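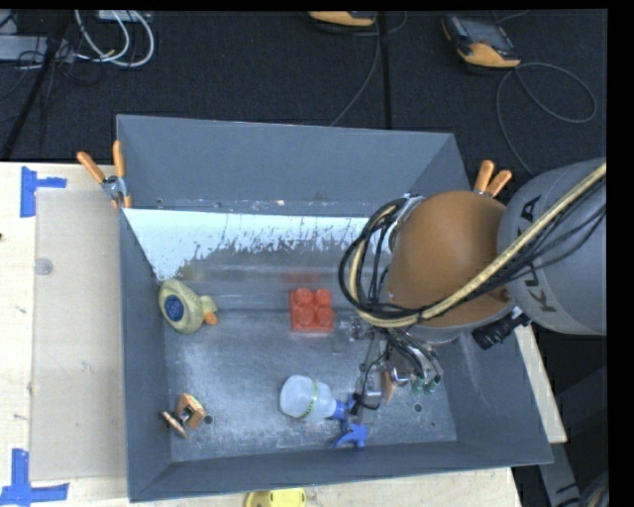

Spent my Sunday on the Uvach grasp results, and I still don't buy them. Sarla Rana keeps telling me 500 tries is plenty. Fine, but how many had an easy object out in the open? A toy duck near the wall of the bin is one problem, and a spray bottle lying by the front with its trigger head down there is another - yet both go into the same average. I asked for scores per object and got a bar chart with 3 bars. I want the bottle rerun 52 times before February. She says 14.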